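Carpet Tiles – Frequently Asked Questions

Which carpet tile do you recommend for a workroom?
Most of our customers take the Flilla in charcoal. It has a flecked pile, so small dust and threads are not so visible between two cleanings. For a quiet office we can also propose the Imisix, which is softer under the shoe.

Why do my tiles not have exactly the same shade?
This is normal with dark gray colors. Please mix the tiles from all boxes before you start, and look at the arrows on the back. If you turn every second tile, you will see the squares more. If all arrows go in one direction, the floor looks calmer – but the seams never disappear completely.
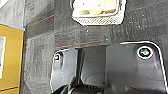 Some customers ask us for a floor without any visible line. For this wish, tiles are the wrong product, and we suggest the Taheri roll instead.

Do I need glue?
In a small room, double-sided tape under the outer rows is enough. In rooms where heavy things are rolled, please use the Hanier tackifier. One can of 5 kg is good for up to 725 tiles.

Can I change only one tile?
Yes. Lift it at the corner with a flat knife and press in the new one. Keep 4 or 8 tiles from the same delivery in a dry place. We cannot promise the same shade later.

How do I remove tape from the pile?
Pull it slowly and flat along the floor. For the glue that stays, use a damp cloth with mild soap. Do not rub strongly.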